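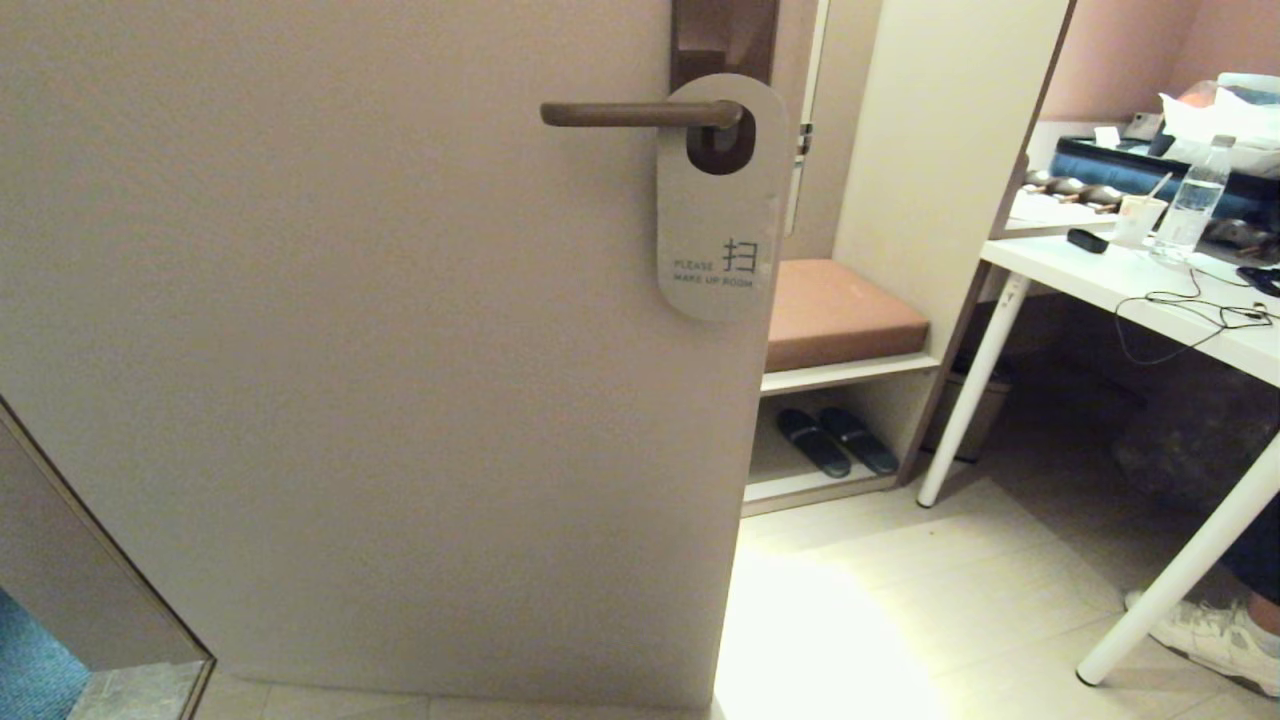
HOUSEKEEPING OPERATIONS
Unit 2: The Occupied Room and the Door Sign

Print this page
E-mail this page

Course leader: Elmarie Baloyi
Practical sessions: Pongsak Thongdee
Revised 23/03/2020

Purpose of the unit

This unit covers the service of a stay-over room, meaning a room whose guest has not checked out. Students who completed Unit 1 have serviced departure rooms only. The order of work is similar, but the attendant has far less freedom to move or discard what is found.

The door sign

A sign reading "Please make up room" is a request for service. Hotels that receive international guests often print it in two languages; the Chinese character 扫, "sweep," may stand beside the English text. The sign does not show that the guest is out. Attendants knock, announce themselves, wait, and knock a second time before entering. This applies equally when the door is found partly open. If a guest answers, ask whether service is wanted now or later and write the reply on the floor sheet.

Rooms with the sign out are serviced ahead of other stay-overs on the same floor. When the work is finished, take the sign off the outside handle and return it to the inside handle.

The entry area

Many rooms now have a built-in shoe cabinet with a bench beside the door. Wipe the bench cushion with a damp cloth and dry it. Slippers on the open shelf are placed side by side. Slippers that have been worn stay with the guest until departure and are not exchanged unless the guest asks. Clean mirrors and glass panels near the door last, after dusting.

The desk

Students lose most of their marks at the desk. The following rules apply in the practical assessment.

Bottles and cups: a bottle or cup with any drink left in it stays. This includes a paper cup with a straw.
Food: pastries and wrapped snacks stay where the guest put them.
Cables and devices: do not unplug, coil or move them. Dust around them.
Papers and cards: do not read, stack or turn over.
Plastic bags and tissues: only items in the waste bin are waste. A bag on the desk belongs to the guest.

Reading and assignment

Read Villanueva, Servicing the Stay-Over Room, chapter 2. Submit a written order of work for a stay-over room to Ajith Rai, office 3364, before the practical session.

Print | E-mail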